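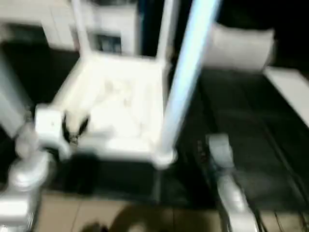
Library at Teltstead to stay open two evenings a week

2021-02-20

Readers in Teltstead will be able to borrow books after work again from April, when the town library begins opening late on 2 evenings a week for the first time in a good many years. The news was given out at the library's own meeting, held online this time, and by all accounts it was met with a great deal of waving at screens and one very excitable spaniel.

The library has been lending books in one form or another since 1712, when a local wool merchant left his shelves to the parish along with a rather stern letter about candle wax. It has moved house more than once since then, and the present building on Dogar Lane is a good deal warmer than the last, as anyone who remembers doing their homework there in gloves will tell you.
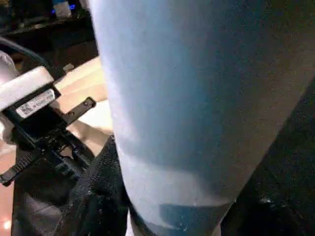

Teltstead Library - Friends and Readers Group

Late opening has been the thing people ask for most, year in and year out, and last autumn the group sent a short survey through letterboxes to see whether the wish was as strong as it seemed. It came back with 600 replies, a fair few of them with extra pages pinned on, and the greater part asked for evenings before anything else. Parents wrote that they could never get there before the doors closed. So did bus drivers, shop staff and a night baker who said he would settle for any hour at which he was awake.

"I read every one of them at my kitchen table, and it took me most of a week," said Sunita Obi, who manages the library. "People told us what they were reading, and what their mothers used to read, and could we please get the next one in the series. I was very touched by it, and I have ordered quite a lot of the books." 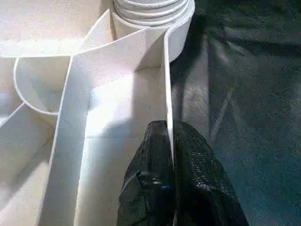
The extra hours will be paid for by a grant from the Wunolel Trust, which has agreed to meet the cost of staff and heating for 104 evenings. After that the town council will look at how well they have been used - so do please come, even if it is only to sit with the newspapers for half an hour.

There will be a little more going on than lending, too. Lụa Ninh is moving her poetry circle from its old slot in the mornings, and would like it known that beginners are very welcome and that no one is ever made to read aloud. The family history desk will open late as well, with help for anyone trying to make sense of old parish registers.

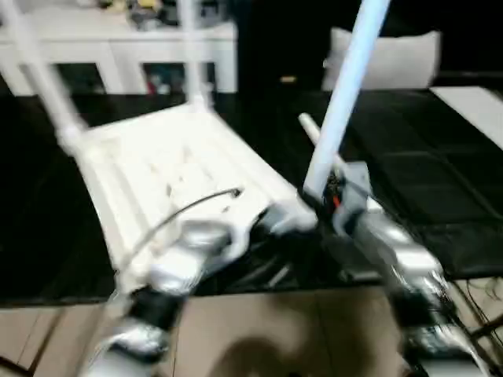 The local history shelves are to be put back in order before the spring, including the Zarkisov collection of maps and letters, which has been kept in the upstairs store and can be seen on request.

Library cards that have run out over the winter will be renewed free of charge, and any book borrowed before Christmas may be brought back without a fine. Opening times will be posted on the front door and in the parish newsletter.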